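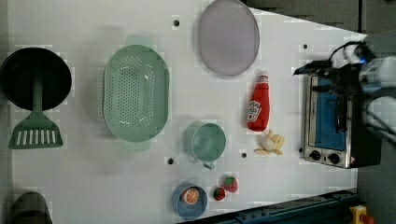 CALL FOR PARTICIPANTS — operators for Prastex cell rules trial

Prastex is writing a good practice guide for small robot arms on shared tables. Need people to work to the draft rules and tell us where they slow you down. Paid. Starts July.

What you'd do
Set out the table, run the arm, log every stop. Toy kitchen stuff mostly, bowls, a mug, play fruit. Shifts of 3 hours, 2 a day max.

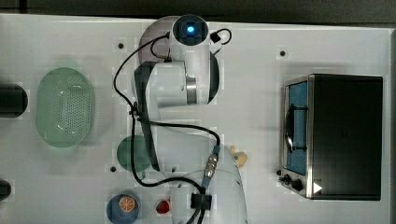
Draft rules you'll work to
- Hands off the table while the arm is live. No exceptions
- Know where the e-stop is before you start
- Cables checked for snags at the begining of each shift
- Reset the items only after the other operator says clear

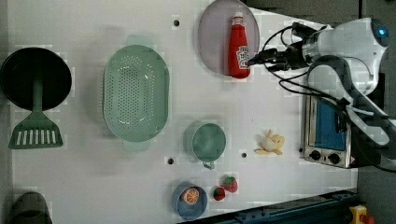
Reaching for the ketchup, arm over the table.

Who we want
Any background. 10 places. Some hands-on experience helps — shop floor, lab, repair bench, whatever. Steady note taker. Must be OK reading a rule out loud and saying its dumb.

Soft items get their own page in the draft (grip limits, when to let go, who decides). Not finished. 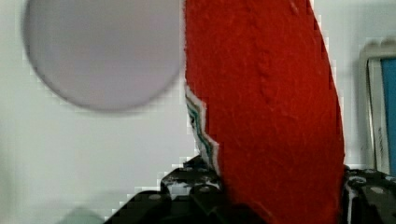

Expect that page to change while you're here. We'll brief you again each time it does, paid time.

Where: Stalter building, side entrance. Parking is free.

To apply: short email to the Estuvel trial desk, 100 words is plenty. Say which days you can't do. Closes 26 April 2019.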